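Posted by Aisling Keogh in May
14 comments | 65 shares

So the old desktop has been getting slower and slower, and I finally gave up asking it to be fast and started asking myself why I own so much stuff on it. Photos, mostly. Years and years of photos! I had 285 folders, and a good half of them were called "New Folder" or "sort later" (I never sorted later).

My plan was one hour every Tuesday after dinner with a cup of tea and no phone. The first week I got through exactly 7 folders, because I kept stopping to look at my sister's wedding and that rainy trip to Dellunard where we ate chips in the car. My friend Mairéad says you should delete first and get sentimental after, but she's made of tougher stuff than me.

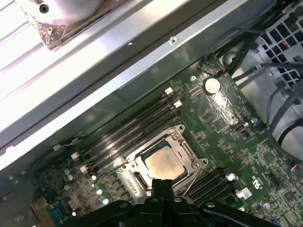

What has helped is picking a year and sticking with it. I do the blurry ones first, then the doubles, then the pictures of parking spots and grocery lists. You would not believe how many parking spots I've saved. After that I make one folder for the year and move everything good into it, with the month in front of the name so it lines up properly.

I also ordered a printed album of our first year in the Tierney Street house, 156 pictures, and the kids have already gotten jam on it. Fine by me, they're looking at it! They never once opened a folder.

Next up is the music, and then my email, which I'm dreading. If anyone has a way of dealing with old newsletters that doesn't take all weekend, please tell me in the comments.

3 likes | Share this post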